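Workshop notebook, Prakcombe shed
22nd April

Glaze day at last, and a slow start to it, as the kiln shed was freezing and I spent far too long over my tea. The test tiles from the last firing came out on Friday and I've finally sat down with them properly. The Brestum clay is behaving much better now that I'm wedging it longer (my shoulders would like that noted). The ash glaze, though, is still crawling at the corners, and I think I'm putting it on too thick.

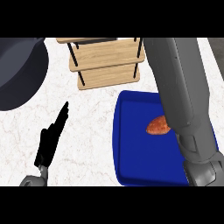 So I thinned the bucket with a good splash of water, sieved it twice and did another 20 tiles, half dipped once and half dipped twice, with the number scratched on the back this time – I've learnt that lesson. Edmund reckons the bisque is a touch too soft and drinking up the glaze, and he may well be right. He usually is about bisque, bless him.

For the June market I'd love to have 144 mugs done, in the grey we both liked and maybe the Maldonado white if it stops pinholing. I'll keep the handles plain and do the dinner plates after that, if there's any clay left!
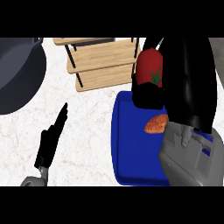
Dark grey pan and wooden dish rack on the white marble.

Still to do: wash the kiln shelves, order more wax, ring Virivlow about the cracked element, and find the good sponge.

Comments

Edmund Pawlak: Sponge is in my apron, sorry. Try the bisque one cone hotter before you thin that bucket any more.

kilnside: We had the same crawling and it was dust. Wipe the tiles down first, colour me surprised how much it helped.

Last updated: Monday evening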